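Search the archive
Search Advanced All lists

Re: [workshop-kit] Korletey pair, budget for July

> Plemik want a yes or no on the two-arm cell by July. The quote
> is 78 thousand and it does peg and plate assembly. Can we agree?

Not from me yet. I've been through the Plemik stills and I have doubts.

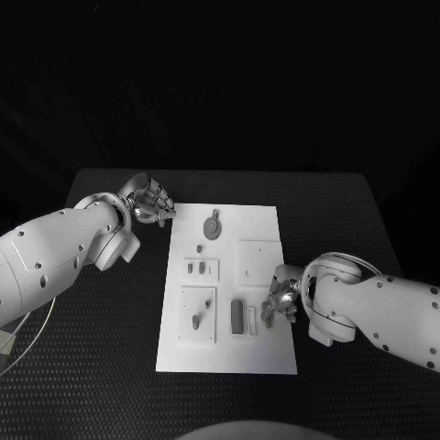 Two-arm cell, small parts board.

1. The parts
Pegs, plates and a disc on a plain white board, against black cloth. Our Jimance trays are greasy and the light is poor. I'd want a price for a trial on our own bench.

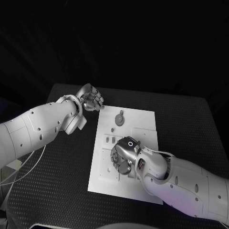
2. The hands
Fingers with that many joints will need spares. The quote has 18 months' cover and no price list after it. Rusta charged us 141 for one cable last time.

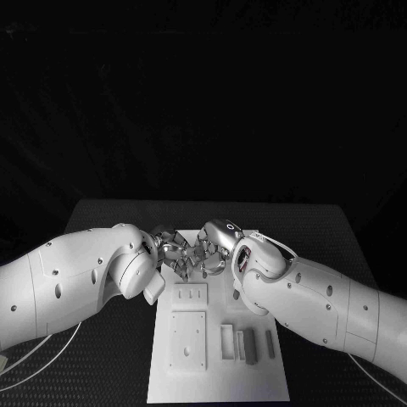 I'd also like to know who pays when one hand fouls the other. A plain clamp would do most of our pegs for far less. 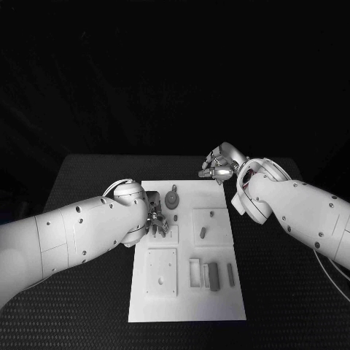 3. What I'd put in the budget
Hire for 30 days, spares priced in writing, no deposit. If they won't hire it out, leave the line blank.

Last updated: July

Related messages
Rusta cable prices
Jimance trays, again
Bench lighting quote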